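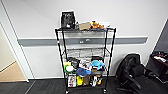

One reply to the February survey put the matter more sharply than the authors would have: by the end of the year a student at Rindmont owns two of everything and wants neither, and the bins behind Dumlao Hall are closer than the charity shop.

The complaint was repeated, in milder terms, across many of the replies. It describes the problem that this project set out to study.

Unwanted Goods in Student Housing: Storage, Exchange and Disposal at Rindmont College
Final Report, Housing and Environment Project Course
Submitted April 22, 2023

1. Background

Rindmont College houses 2,000 students, most of them in shared apartments at the edge of Codstead. Leases run for the academic year. At the end of each lease, residents are required to leave their rooms clear of personal property, and anything left behind is removed under the terms of the housing agreement. Useful goods are thrown away every year under this arrangement. Lamps, kitchenware, bedding, stationery, soft toys and small furniture are common among them.

The college does not forbid the passing on of goods between residents. It also does not provide for it in any regular way. Exchanges take place through friends, through messages posted in building group chats and, in a few buildings, through an unofficial shelf in a hallway or laundry room. Goods placed in hallways may be removed by building staff as a fire hazard, and several residents reported losing items that they had meant to give to someone else.

The project group was asked to consider whether a managed exchange would reduce the amount of usable material thrown away, and what kind of arrangement residents would be likely to use.

2. Questions

The work was guided by the following questions.

What kinds of goods do residents no longer want, and when do they decide this?
What do residents do with such goods at present?
What prevents them from giving the goods to another person?
Would a room set aside for exchange be used during the year as well as at the end of it?

A further question, concerning the cost of waste removal, was dropped at an early stage. The figures held by the college combine waste from residences, dining and teaching buildings, and could not be separated in the time available.

3. Methods

3.1 Survey

A written survey was sent in February to all students in college housing. The group received 436 completed responses. Residents were asked to name items they owned but had not used since moving in, and to say what they expected to do with them. They could add comments in their own words. The survey did not ask for names or room numbers.

3.2 Trial exchange

A trial exchange ran for nine weeks in a ground floor room of Dumlao Hall. The room had been used to hold spare chairs and was offered to the project at no charge. Residents could leave goods in the room and could take goods away without payment. There was no requirement to leave something in order to take something. Food, medicine, mattresses and electrical heaters were not accepted.

Arrivals and departures were recorded in Staralel, the booking and inventory program already in use at the front desk. Each entry gave a short name for the item, the date it came in and the date it went out. Staralel was designed for room keys and borrowed vacuum cleaners, and it requires a return date for every entry. The group entered the last day of term in that field throughout.

3.3 Conversations with residents

Members of the group held short conversations with residents using the room. Notes were written up the same day. No recordings were made.

4. Findings

4.1 What residents do not want

Kitchen goods were named most often in the survey. Many apartments are shared by students who do not know one another before arrival, and each brings a full set of pans, plates and small appliances. Comments on this point were consistent. Residents said that they would have brought less if they had known what the others were bringing, and that the college's packing list, which recommends the same items to every student, made the matter worse.

Gifts and decorations formed a second large group. These goods were described as difficult to part with. A resident may have no use for a soft toy won at a fair or a lamp chosen by a parent, and may still be unwilling to throw it away. Several comments noted that such things are easier to give to a person than to leave on a shelf.

Clothing was named less often than expected. Codstead has two secondhand clothing shops within walking distance of the residences, and both accept donations during the day.

4.2 When the decision is made

The group had assumed that most goods become unwanted at the end of the year. The survey did not support this. Residents commonly identified unused items within the first weeks of residence, then kept them for the rest of the year. The items were moved under beds, to the backs of closets and to the tops of kitchen cabinets. 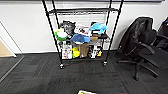 Storage of this kind carries its own costs. Shared closets become hard to use, and disagreements follow over whose belongings are taking up the space. In some apartments the matter had been settled by a written agreement between roommates. In others it had been raised with housing staff, who have no guidance on the subject and generally advised the residents to talk to one another.

By the time the lease ends, the decision has been put off until it coincides with examinations and travel. Residents told the group that at this point they dispose of goods in whatever way is quickest.

4.3 Barriers to giving

The barrier mentioned most frequently was lack of information. Residents did not know who might want an item, and did not wish to advertise to strangers. The building group chats were seen as crowded. An offer posted in the evening would be out of sight by morning.

Some embarrassment was also reported. A number of residents were reluctant to be seen taking used goods, and a smaller number were reluctant to offer goods that showed wear. The group had not included a question on this subject, and the comments were volunteered.

Distance was a concern chiefly for large items. Few residents have access to a car. The municipal reuse center on the far side of Codstead will accept furniture but does not collect it.

4.4 Use of the trial exchange

The room was used steadily after a slow start. Goods arrived before people did, and for a short period the group was concerned that the exchange would become a place for dumping. A notice was then added to the residence newsletter, and departures rose. Kitchen goods left fastest. Books left slowest, with the exception of current course texts, which seldom stayed overnight.

Arrangement had a clear effect. Goods placed in boxes on the floor were often passed over. The same goods were taken when they were sorted by type and set out at a height where they could be seen without bending. Sorting took more staff time than any other task, and mixed shelves returned quickly if they were left alone over a weekend.

Electrical goods presented a difficulty that the trial did not resolve. The college requires that used appliances be tested before they are passed on, and testing is available only by appointment. Several kettles and a rice cooker remained in a locked cabinet when the trial ended.

5. Limits of the study

The survey was answered by residents with an interest in the subject and should not be taken to represent all students in housing. The trial covered one building, and residents of more distant buildings seldom visited. Records in Staralel depend on users stopping at the front desk. Items were certainly taken without being entered, particularly in the evening when the desk was closed.

The trial did not include the end of the lease year. Its results say little about how an exchange would cope with the volume of goods produced at that time.

6. Recommendations

The group recommends that the college keep the Dumlao Hall room open through the coming academic year, with posted hours and a regular period for sorting.

The packing list should be revised before it is next sent to incoming students. Shared kitchen items should be listed separately, and students assigned to the same apartment should be put in contact before arrival.

An appliance testing session should be held in the residences early in the fall term and again before leases end. The cabinet key is held at the Dumlao Hall front desk, together with a list of the appliances awaiting a test.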